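3.2 Giving by Box and Giving by Pledge
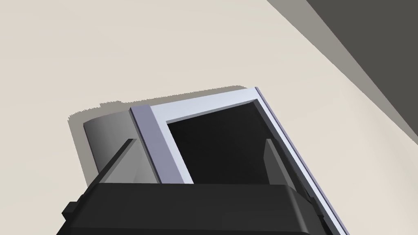 Figure 2. Open box-like container, computer rendering.

Mission societies have long disagreed about how to ask for money, and they have disagreed at length, usually by newsletter. The Lindemann Fund, which pays the fees of Bible students at Pakomcombe, relied on boxes at the church door until its sponsors in Hundham proposed a monthly pledge. We read 128 letters on the subject, most of them from people who had already made up their minds. Supporters of the box praised its privacy. Its critics pointed out that a plain rectangular opening with a dark inside, as in Figure 2, tells a giver nothing about where the money goes, and tells the fund even less about when more might arrive. Pledges brought forms, reminders and a fresh supply of complaints.

The students had their own view of the matter. Fees at Pakomcombe fall due in July, a month when Hundham's congregations are mostly at the beach. Under the box system, three students began the term on credit and a good deal of prayer. The pledge evened out the payments, though it did little for the mood of the letters – one writer compared it to a gym membership. We return to the Larkero branch, which kept both systems and argued about each, in Section 4.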